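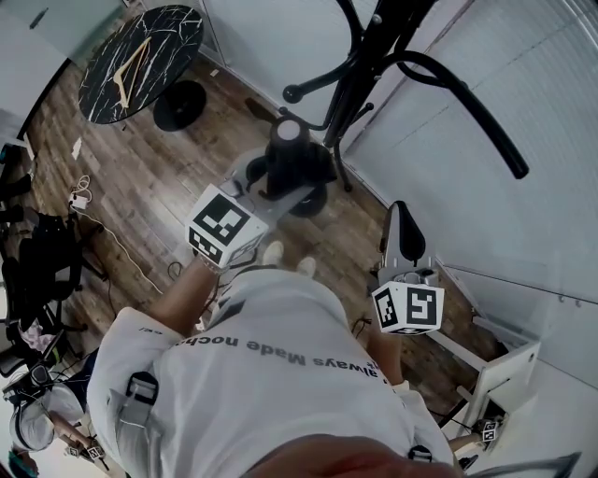
According to Radka Vidmar, the losses came in bursts and almost always when the wrist was turned inwards, so she did not believe in a random radio fault. We checked this against the logs of the Skallside set.

Figure 3. Hand-held grippers with marker cubes, seen from the head of the operator.

5.2 Loss of tracking

Of 700 recordings, 131 contained at least one jump in the gripper pose. In 11 of them the left and right hand were exchanged - the most serious case, as the arm then replays a crossing movement at full speed. Seven of these passed our automatic filter. We have therefore stopped replay on the arm until both cube identities are checked at every time step.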